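Dralden Headsail Furler, Two Seasons On
Review by Tahmineh Asadi
Thursday, January 9, 2020

I bought the Dralden furler with my own money, which I mention because the glowing write-ups I read before ordering it all seemed to come from people who had been handed one at a boat show. My boat is a 28-foot sloop, older than most of her crew, and she had managed with hanked-on headsails until my knees began to object to the foredeck.
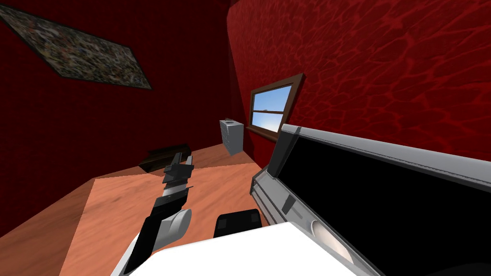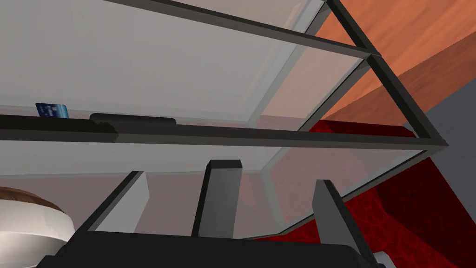
What you get for the money

The box holds a drum, a halyard swivel, a set of aluminum foil sections, connectors, a bag of screws and a booklet. The booklet is the weak part. It covers three forestay diameters in one set of drawings and leaves you to work out which dimensions belong to yours. Girish Pal, who rigs boats in our yard, cut my top foil section after measuring it himself and ignoring the table. His number and the table's number differed by more than an inch. I trust his.

Zestmont, the dealer, quoted 3,000 dollars with fitting. The final bill was 600 over that: a new forestay, a longer toggle, four lead blocks for the furling line, and the sailmaker's charge for taking off the hanks and sewing on luff tape. Some of that was going to be needed with any furler. I still think a quote for a fitted system ought to include the blocks.

On the water

In light and moderate air it works well. The drum turns freely, the sail comes in with one hand, and letting it out is a matter of easing the furling line and pulling a sheet. I have no complaint about it up to 10 knots or a little more.

Above that my opinion goes down. The brochure says the sail can be reefed to any size and will "keep its racing shape". Mine doesn't. With a third of the genoa rolled up, the draft slides aft, the leech hooks, and the boat heels more and points lower than she did under the old number three jib. A foam luff pad helped somewhat. Shahram Tabrizi crewed for me one blowy evening last fall and we tried every lead position on the track, and the best we found was only less bad than the others.

To be fair, I've seen the same trouble on other makes. A rolled genoa is a compromise, and I'd have no quarrel with Dralden if they would say so in print.

The drum bearings

These are advertised as maintenance free. After the first season mine had a gritty feel for part of each turn. I flushed them with fresh water (the booklet does mention this, on the last page, in small type) and the roughness went away. It came back by midsummer. I now flush them after every weekend out, so I'd call them low maintenance at best.

The swivel has been fine. One foil connector screw backed out during the first winter and I found it on deck – lucky, as the thread is an odd one and the chandlery didn't stock it. Check them all, and use thread locker when you put them back.

Racing with it

The drum sits high, so the tack of the sail is several inches above where it used to be. You lose luff length and there is a gap at the deck that bothers me every time I look forward. Dralden sells a low-profile drum as an extra. I was told it would "transform upwind performance", asked for anything measured, and got another brochure.

Our club results are no better and no worse, and I wouldn't draw much from that either way, given who was steering.

Who should buy it

Cruisers who mostly sail in settled weather and want to stay in the cockpit will like it. If you race, or your home waters are windy, get a price on a second smaller headsail before you decide, and have your rigger measure the stay before anybody takes a saw to the foil.

Good: smooth in light air, solid foils, fair price for the basic kit.
Bad: the booklet, the bearings claim, reefed sail shape, extras on the bill.

I'm keeping mine. I'm also keeping the old number three, which goes to the sailmaker in February to have luff tape put on it.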